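Securing Thin Cables with Tape
Antal Workshop Practice Notes, prepared by Etelka Vincze

These instructions apply to light signal cables that leave a small housing and hang free for part of their length. Tape is an acceptable means of securing such cables where no clip or gland has been fitted.
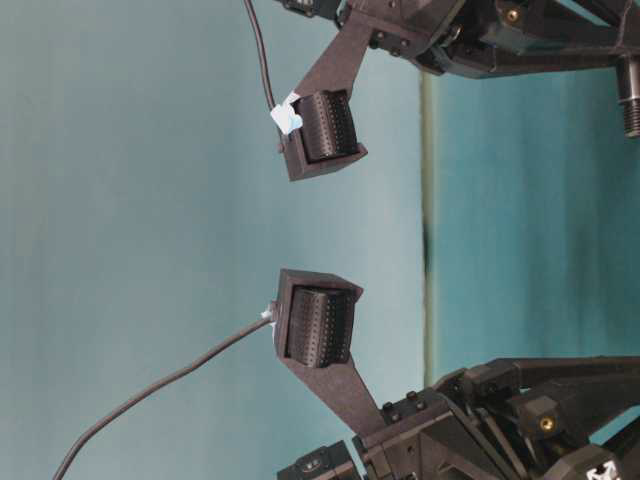 Before you begin

Disconnect the power supply. Wipe the housing and the first 80 mm of the cable with a lint-free cloth and allow both to dry. You will need cloth or paper tape in white or another light colour, small scissors and a fine marker.

Applying the tape

1. Move any hinged or sliding parts to the widest position they will reach in service. Hold the cable in place and check that it remains slack.

2. Leave a gentle curve where the cable departs. A tight bend at the exit point is the usual cause of a broken conductor.

3. Cut two short pieces of tape. Press the first over the point where the cable meets the housing, then wrap the second across it. Creases in the tape may be left as they are, provided the edges are held down.

4. Keep tape clear of any working surface, particularly one that is perforated or textured. Adhesive residue is difficult to remove from small holes.

5. Route each cable separately — one upward and one downward where the layout permits — and label the far end.

Inspection

Move the parts through their full travel 200 times, then examine the tape under a bench lamp. Replace any piece that has lifted. Staff who require a permanent fixing should apply to Walter Ticona at the Neka store, quoting the cable diameter and the length required.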